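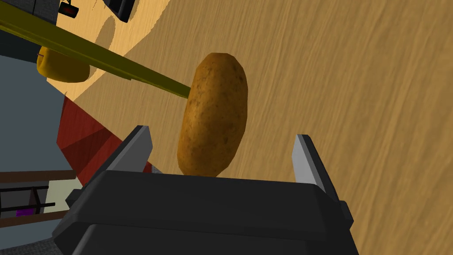

Lasten grip flag fault: frequently asked questions

This page covers the fault found in the Lasten controller in October, in which the grip flag could stay on "holding" after the fingers had opened. It is for anyone who runs Lasten on a two-arm setup, in the Dalen simulator or on real arms, and for anyone who trains on runs recorded with it. If you only want the fix, skip to "How do I update?"

What went wrong?

Lasten keeps a flag for each gripper. The flag says either "holding" or "empty," and other parts of the software read it before they decide what to do. In version 3 the flag was set from the finger width that had been asked for. It should have been set from the finger width that was measured.

Most of the time those two agree closely enough that it makes no difference. They stopped agreeing when a stop command arrived within 40 milliseconds of a close command. The stop canceled the close, the fingers went back to open, and the flag was never cleared. From then on the controller believed it had something in its hand.

What does the fault look like when it happens?

On screen, very little. An object such as a potato can be standing between two open fingers while the status panel lists it as held. The arm then lifts away, the object stays on the table, and the panel still says "holding." If the next step in the task is a placement, the arm goes to the target, opens fingers that are already open, and reports success.

That last part is how the fault went unnoticed for so long. The success report came from the same flag.

Is this a safety problem?

In simulation, no. On a real arm, yes, and you should treat it as one.

When the flag says "holding," Lasten adds a lift to the arm to make up for the weight of the object. If there is no object, the arm gets the extra lift anyway. With a light object you may see a small upward drift. With the payload set for a heavy tool, the arm can rise sharply as soon as it leaves the stop state. At our Holtwood site a real arm did this at low speed. There was no injury and no damage beyond a bent cable bracket. The person at the controls was outside the marked area, which is where the procedure says to stand.

The opposite case matters too. An arm that is holding a tool and has its flag wrongly set to "empty" could drop it. We looked for that case and did not find it in any recorded run. The code path that sets "empty" is separate and does not read the asked-for width. The update changes both paths.

How was it found?

A training job at Mahawong was producing policies that closed the gripper, lifted, and carried on as if all was well with nothing between the fingers. The first guess was a contact problem in Dalen. Two days went into friction settings, and they turned out to be fine. After that someone plotted measured finger width against the flag and the gap was plain to see.

How many recorded runs are affected?

We checked all 1262 runs in the version 3 collection. The flag is wrong at some point in 693 of them. In many of those it is wrong for only a short stretch and corrects itself at the next full close. We have not tried to repair any run by hand.

The list of affected runs is in the same folder as the collection, with the start and end of each bad stretch. The joint positions, camera views and measured finger widths are correct in every run. Only the flag and anything worked out from it are wrong. That includes the success label, the payload estimate and the task step counter.

Can I still use the affected runs?

Yes, if you do not use the flag. If your training reads joint positions and camera views only, you do not need to change anything about how you load the data. You should still replace the success labels, as many people filter on them without thinking of it as using the flag.

If you do use the flag, run the relabel script that comes with the update. It reads the measured width and the contact record and writes a new flag beside the old one. It does not delete the old one.

Does it affect both arms?

It can. Each gripper has its own flag and its own copy of the fault. In practice the right arm shows it more often in our runs, and this follows from how the tasks are written. The right arm does most of the tool work in the table room, the one with the caution sign and the toy helicopter on the table, and tool tasks have more stops in them than pick-and-place tasks do.

One arm's wrong flag does not change the other arm's flag. It can change what the other arm does, though. In a shared task the left arm waits for the right arm to report that it is ready, and a false "ready" will start it moving early.

Why not just stop using the flag?

We considered it. The handover step, the weight correction and the collision margins all read it, so removing it would mean rewriting each of these. The margins are the hardest. When an arm carries a tool, the controller treats the tool as part of the arm and keeps the tip clear of whatever is on the table. With no flag it would have to assume a tool is always there, or that one never is.

Our decision was to correct the flag first and to review what depends on it afterward.
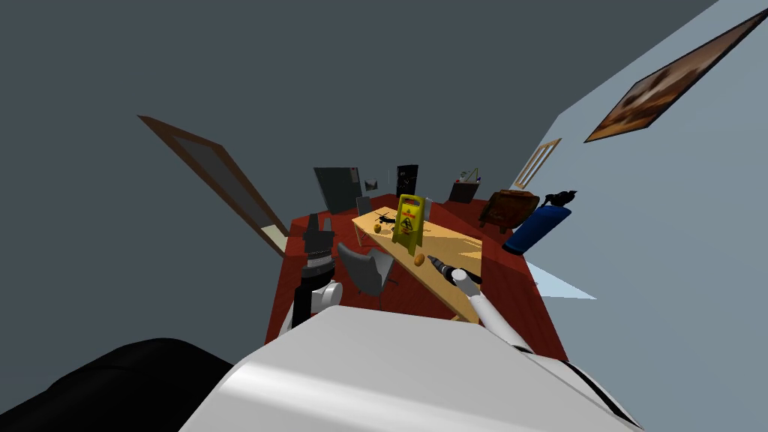

Manee Chantharasri asked us to record a disagreement with that order. Her view is that a single flag should never have been trusted by both the weight correction and the success report, and that fixing how it is set leaves the same weak point in place. "If it goes wrong again, it will go wrong everywhere at once, the same as last time," she wrote. She would have the success report work from the object's position alone, starting now.

We agree that the success report should be separate. It is planned for the next release. Until then the update adds a check that compares the flag with measured finger width on every control cycle and halts the arm if they disagree.

Will the new check cause extra halts?

It will cause some. Thin objects are the main trouble. A gripper holding a thin handle has a measured width close to fully closed, and the check can read that as a miss. If you get a halt with the message "grip mismatch," look at the object's entry in the settings and make sure its grip width is filled in. Objects with no grip width use a default that suits fruit and small boxes and suits hardly anything else.

Do not turn the check off on a real arm. In Dalen you can turn it off with the setting grip_check = off, and the run will be marked as unchecked.

What should I do before I update?

On a real arm:

Stop using stop-and-resume during a grasp. Let the grasp finish or power the arm down.

Set the payload to zero for both arms. The arms will sag slightly under a tool. Allow for that when you set heights.

After any stop, open and close both grippers fully, with nothing in them, before resuming. This clears the flag. If a gripper is holding something, have the object taken out with the arm powered down first.

Keep everyone out of the marked area until the arm has finished its first move after a stop.

In simulation you can carry on as before, with the understanding that your success labels may be wrong.

How do I update?

Close Dalen and any Lasten process first. Install the update over version 3. You do not need to remove anything. Start the controller with both grippers empty and run the grip self-test from the status panel. It opens and closes each gripper, sends a stop in the middle of a close, and checks that the flag clears. Both arms must pass.

If one arm fails, check that its finger sensors are reporting at all. A gripper with a dead width sensor used to run without complaint on the old version. It will not pass now.

Can I reproduce the fault myself?

Yes, in the simulator. Do not try it on hardware.

Load the table room in version 3 and pick any tool task for the right arm. Begin the grasp, send a stop immediately after the close command, then resume. You may need several tries to land inside the window, and the script repro_grip is easier than doing it by hand. Watch the measured width and the flag side by side on the status panel.

Try it also with the arm already holding the tool over the table. A stop during a hold does not trigger the fault, and seeing that it doesn't is a useful comparison. Object layout makes no difference to the result. Neither does lighting, nor which camera you have open.

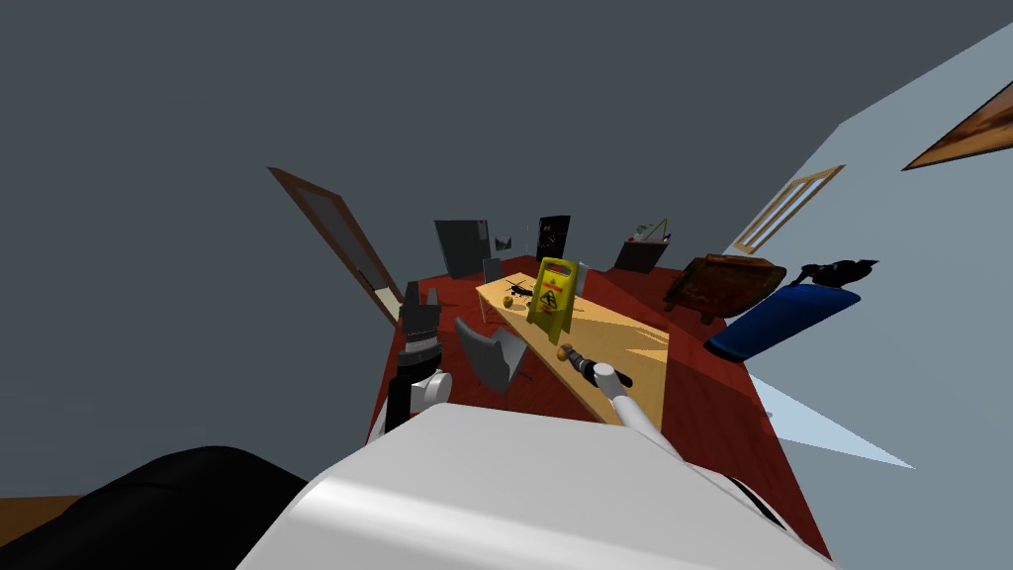 Does the fault depend on the speed of my computer?

Slightly. The window is set by the control cycle, which is fixed. A slow machine can bunch commands together, and bunched commands are more likely to fall inside the window. We saw more bad stretches in runs recorded on the older machines at Mahawong. A fast machine does not protect you.

Do I have to retrain?

That depends on what you trained on. A policy that used the flag as an input should be retrained. A policy that was trained on runs picked by success label should be tested again using object position, and retrained if its results drop. We are retraining our own tool-handling policies and will post the results here when they are ready.

Who do I report a problem to?

Use the report form on the Lasten project page. Attach the run log and say whether it came from Dalen or a real arm. If an arm moved in a way you did not expect, power it down, leave it where it is, and report before you restart. Reports from real arms are read first.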